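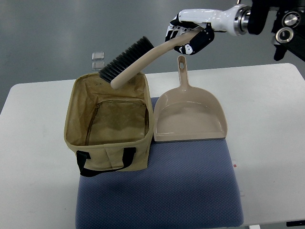 PRESS RELEASE | Home & Storage

Pelova to open Flasitz repair and storage shop in September

FLASITZ, 14/11/2010 - Household goods company Pelova will open a shop next September in the former Deligiannis building on the Flasitz market square. The shop will sell storage bags, brushes and small cleaning tools, and will take in worn items for repair.

The ground floor covers 400 square meters. Pelova expects to hire up to 36 people, most of them from the town and nearby villages. Applications open in the spring.

"People have been sending us bags with torn handles for years and we had no good place to fix them," said Maham Bhutto, head of retail at Pelova. "In Flasitz they can bring them to the counter and pick them up 3 days later."

Repairs on Pelova products will be free for the first two years after purchase. Other brands will be accepted for a fee, which will be posted in the shop.

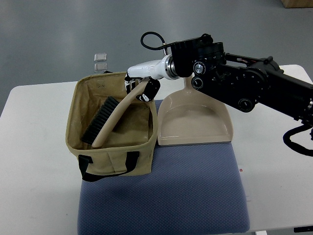

Bikine, the shopfitting firm hired for the project, will start work on the interior in the new year. The old sales counters will be taken out and the street windows replaced. Repair benches will run along the back wall, with white tops like the table shown here, and customers will be able to watch the work from the shop floor. The upper floor will be used for stock and a staff room.

The Flasitz shop will be the 51st in the Pelova chain. Opening hours and the exact opening date will be announced in the summer.

Contact: Pelova Press Office, Flasitz project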